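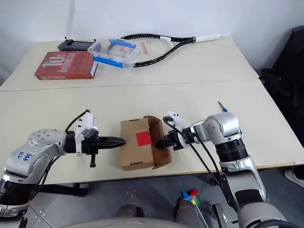 Two-arm bench, box task, head camera view

Box lid task keeps failing at the flap, anything we can change before November?

Posted by Lesia Bondarchuk in Student Projects

I'm in a team of four doing a final-year project on two-armed handling. Our task is a small cardboard box. The left gripper steadies the box from the side, the right gripper takes the edge of the lid flap, opens it and folds it back. After that there is a second part where a gripper has to get hold of the red tape on the cardboard and pull it off.

We control the arms by hand to record the runs, then train on the recordings. So far we have 300 recorded runs of the lid part and 13 of the tape part, which I know is not many. When a person is driving, the lid opens nearly every time. When the trained model is driving, it gets the left gripper against the box without trouble and then the right gripper closes a little short of the flap or a little past it. If it closes past it, the box gets shoved along the table.

What we have tried:

Slowing the right arm down for the last bit of the approach. Slightly better.
Starting the box in the same place every run. Much better, but our supervisor says that is cheating and the box has to be allowed to move about.
Leaving other things on the far part of the table (a tennis racket, a food container, a book) so the model gets used to clutter. No difference that we can see.

The tape is a separate worry. The tape we use tears, so you pull and get half of it, and there are bits left on the cardboard. Also it twists up into a sort of string between the fingers and then it isn't clear whether the run counts as finished.

The demo is in November and the written report is due a fortnight after. I would like to know whether to spend the time on more recordings or on changing the grippers. We can print new fingertips at college but there is a queue for the printer.

Justinas Tamošiūnaitė

More recordings. 300 is fine for something easy but a thin flap edge isn't easy. We had the same trouble in the Kirberg club with envelopes and it went away when we doubled the data.

Nadiia Vakulenko

I'd look at the recordings you already have before making any more. I helped run the handling class at Bowen for two years and most teams with this problem had it for one of two reasons.

The first is that the drivers don't all do it the same way. One person comes at the flap from above, another from the side, and the model learns something between the two that doesn't work. Sort the runs by who was driving and watch 20 or so from each person one after another. If they look different, agree on one way, write it down, and throw out the runs that don't match. We once went from 300 down to 200 and the success rate went up.

The second is that the head camera alone can't judge a thin edge well. From up there the flap is a line a few pixels wide, and if the arm is in the way it isn't visible at all. You didn't say whether the model gets the wrist pictures as well. If you are recording them and not using them, put them in. If you are using them, check that they are in time with the arm positions. Ours were late by a fraction of a second and the gripper always closed too far on. It took us weeks to find.
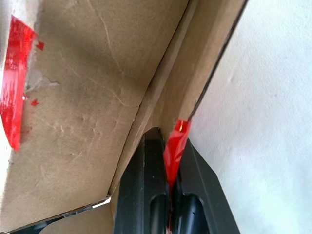

For the tape, decide what counts as done before you record another run, and make everybody stick to it. I would say the run is finished when the main strip has come away from the cardboard and is held in the gripper, and that small bits left behind don't matter. Otherwise half your drivers will go back to pick at the scraps and half won't, and with 13 runs that is enough to ruin it. A strip that has gone thin and twisted can still count as held, but say so in the report, as an examiner is likely to ask.

Three smaller things:

Fold a tab at the end of the tape when you put it on. It gives the fingers something to close on and it takes a few seconds.

Don't keep using one box all term. Cardboard goes soft along the fold and the top layer peels where tape has been pulled off. If you train on a worn box and then bring a new stiff one to the demo, the lid will behave differently. Mix old and new from the start.

Let the box move, as your supervisor says, but by a small amount at first. Draw a square on paper, keep the box inside it for a week of recording, then make the square bigger.

I would leave the fingertips alone for now. If you change them you change what the wrist camera sees, and your old runs may be no use.

Lesia Bondarchuk

Thank you both. We do record the wrist cameras but only one of them was going into the training, the left. I have asked Uliana to put the right one in tonight. I watched some of the runs by driver and Ostap does come in from the side where the rest of us come from above, so that is something to sort out. I will ask about the timing — I don't know how it is set up.

Ostap Romaniuk

I am the Ostap in question. From the side is quicker and I can see the edge better from where I stand, but I'll change if the others won't. The late wrist pictures could be real, by the way. We moved the recording to the older computer in the lab and I don't think it was checked again afterwards. I'll clap the gripper shut a few times tomorrow at 10 and compare the picture with the numbers.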